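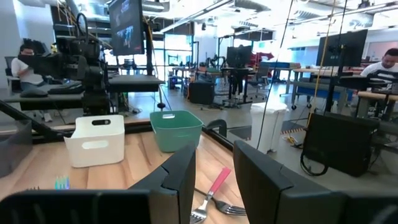

Picking up one fork is easy enough to teach a robot, but two forks lying across each other is where the trouble starts, according to the team at Drolton, and they sound delighted to have a result on exactly that problem.

Feb 1, 2020

The lab's new method, named Fovano, trains an arm to sort out small things that touch or overlap on a tabletop. Cutlery turned out to be a wonderful test. Forks are thin and shiny, the tines catch on everything, and a gripper that comes in a little too low hits the table before it closes. Fovano gets around this by learning from a close-up view near the fingers and by giving the arm permission to nudge. If it can't find a clean grip, it pushes a handle sideways, looks again and decides what to do next.

That second look is the clever part! Earlier software from the same group, called Salcedo, planned the whole pickup from one view and then carried it out no matter what moved along the way. The new version checks again after every contact, so a fork that slides is simply a new puzzle to solve.

Training took 20 practice sessions, with people guiding the arm by hand through the awkward cases. The researchers then tried it on 4 kinds of utensils that had been left out of training, and the arm cleared them all into a bin. Spoons went best. Forks with their tines hooked together were still the slowest, and a pair that locks up tightly can send the arm into a long round of nudging before it gets anywhere.

The work continues in February with Gredimwood, a partner lab that plans to run the same method on a different arm and a different gripper. If the skill carries over without starting the training from scratch, that would be big news for anyone who has ever wanted help with the silverware drawer. Knives are next on the list, blunt ones first.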